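Why does a cut knee itch?

Skin is very good at its job and asks for very little thanks. Fall off your scooter and it starts repairs before you have finished shouting.

First comes the plug. Tiny bits in your blood called platelets rush to the gap and stick together. Then stringy stuff called fibrin makes a net over the top, the net dries out, and there you have it – a scab. Please leave it alone. You won't, but I have to say it.

Under the scab, new skin creeps in from both sides. All this activity tickles the nerves nearby, and your brain reports it as an itch, usually in the middle of assembly.

Some cuts are too wide or too deep to close neatly without help. Those may need stitches, which hold the two edges together while the body gets on with the work. The thread is called a suture, and the needle is often curved.

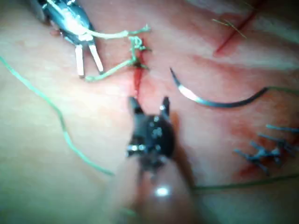
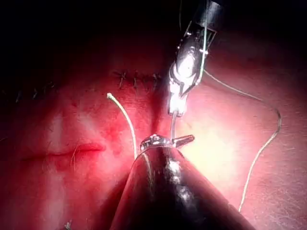 A reader in Bretard wrote in to say that her stitches were never taken out at all, and she would like to know where they went. Into her, is the reply. Certain threads are made to break down bit by bit, and the body clears the pieces away. Others have to be snipped and pulled out by a nurse or doctor, which feels odd for a moment.

A scar may stay behind afterwards. It is tougher-looking than ordinary skin but a little weaker, and it can't grow hair, so don't plan a moustache on it.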